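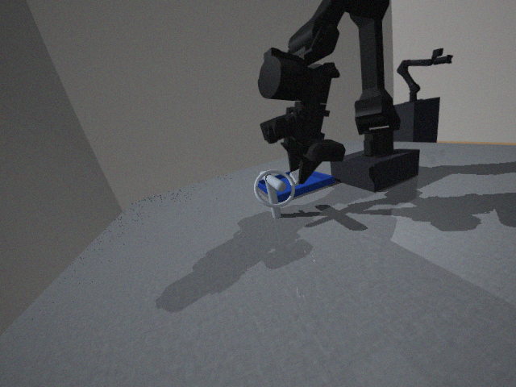
# plelldale-fees

A small, hand-checked table of what banks and credit unions charge for the odd jobs people still walk in for: cashier's checks, money orders, medallion signature guarantees, coin counting, outgoing wires. It covers Plelldale and the towns on the Kistness side of the river.

I love this stuff. Two branches on the same street can be miles apart on the price of a cashier's check, and until you put them side by side you'd never guess!

## What's in it

`fees.csv` has 1583 rows, one per branch and service, from 39 institutions. The columns:

| column | meaning |
|---|---|
| `inst` | short name of the bank or credit union |
| `branch` | street name, lowercase |
| `service` | one of 14 codes, listed in `codes.txt` |
| `fee_member` | dollars, for account holders |
| `fee_other` | dollars, for everybody else; `NA` if they won't do it |
| `limit` | top dollar amount, if there is one |
| `src` | `sheet`, `phone` or `visit` |

A zero means free. A blank means I haven't found out yet, so please don't average over blanks (I did this in the first version and the wire numbers came out silly).

## Known gaps

- Dekker Savings changed its fee sheet in August and only the main branch has been redone.
- Medallion limits are patchy. Many branches want to see the paperwork before they'll quote one.
- Sunday hours are not tracked.

## Loading it

```
import pandas as pd
fees = pd.read_csv("fees.csv", na_values=[""], keep_default_na=False)
```

Keep that last argument or pandas will eat the `NA` codes. `fee_other` loads as text, so convert it after you've split those out. The `bukimar` script does both and prints a per-town summary.

## Fixes

Found a wrong fee? Wonderful, send it in! A photo of the posted sheet is best. Maintained by Ruben Peeters.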